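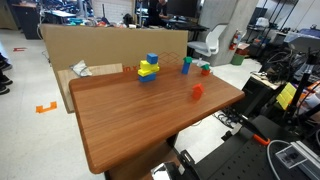

I got to the Velitz lab on a Wednesday morning with a head full of movie robots, and I spent my first hour there thinking about toy blocks. I've had worse mornings!

The project is called Pliltero, and the question behind it sounds like something a preschool teacher would ask. Can a robot arm look at a little pile of blocks and know which one it can take without bringing down the rest? A four-year-old does this all day long (mine did, usually on the stairs). A machine has to learn it from somewhere.

The old way, as it was explained to me over some very strong coffee, was to measure everything. You gave the arm the exact size and spot of each block and it went to work. That's great until a yellow block sits a bit crooked on the one below it, and then all your careful numbers are off. So the team went another way. A person guides the arm through the job by hand, over and over, and a program called Corkik studies those runs and picks up the habits in them – where to slow down, when to back off, which side to come in from.

They recorded 714 of those guided runs. Then they set up 200 fresh arrangements that the program had never met and let it try each one by itself. A green roof on a tall blue column is a nasty little problem, I learned, because the column is so narrow that a small nudge can send it over. The house shapes are kinder. Four-block towers are where people in the room stop talking.
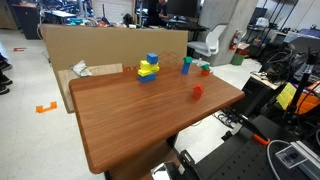

Aarti Sengar thinks I'm too easily charmed. She told me that blocks are polite objects, all flat sides and square corners, and that she won't get excited until the same method can handle a sink full of dishes. She also wants to see it learn from 50 guided runs, since no family is going to sit through hundreds of them to get a cup put away.

Fair enough! The team is already trying smaller sets of runs, and the next round, nicknamed Dimaculangan, brings in soft and round things. I've asked if I can come back in December for that one. They said yes, as long as I bring my own coffee.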